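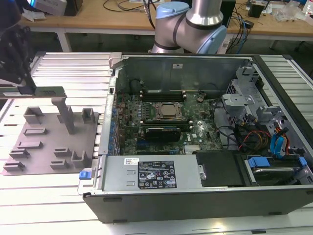
News > Local > Schools and Tech

Costigan district bets on old office towers, and the math is still fuzzy

23 July 2025

The Costigan school district says it will put refurbished desktop computers in its middle school labs this fall instead of buying new ones. It has not said how long it expects them to last.

Under the plan, a repair shop in Borden called Clikcombe will open up 121 used office towers, test the memory, swap out whatever fails and hand the machines back before classes start. The district is paying $110 apiece, according to the agreement posted with last week's board packet. The price covers labor and memory modules. It does not cover hard drives, which the district says it will reuse "where practical." The packet doesn't define practical.

Mitsuko Okabe, who runs the district's technology office, said the towers have years left in them.

"These were desk machines. They ran email and spreadsheets," Okabe said. "A tower is easy to work on. The side comes off, you can reach the memory and the drives, and you don't need to throw out the whole box over one bad part."

That much is hard to argue with. Anyone who has tried to replace memory in a thin laptop will see the appeal of a full-size case with slots you can get a hand into. Whether the savings hold up is another question. A similar batch went into the Zarken Road library in February, 74 machines in all, and the district has yet to release a count of how many are still in service. Asked for one on Monday, Okabe's office said it was "being compiled."

Kurniawati Krishnan, a parent who spoke at the board meeting, said she likes the idea of keeping computers out of the dump but wants to see the repair records first.

"They keep telling us what a new computer costs," Krishnan said. "I asked what it costs when one of these quits in the middle of a test. I didn't get a number."

The agreement carries a 90-day warranty on parts that Clikcombe installs. Power supplies, motherboards and graphics cards that come with the towers are not covered unless the shop replaces them. For a lab that runs from August into June, that leaves most of the school year on the district's tab. There is no line in the packet for spares, either.

Okabe said the district would hold back 5 towers to strip for parts. She did not say how that figure was reached.

The board approved the agreement without discussion. The first machines are due in Costigan before teachers return in August.

Related items
Zarken Road library extends evening hours
Borden recycling drop-off moves to county lot
School board packet: what's on the August agenda
Costigan bus routes change for fall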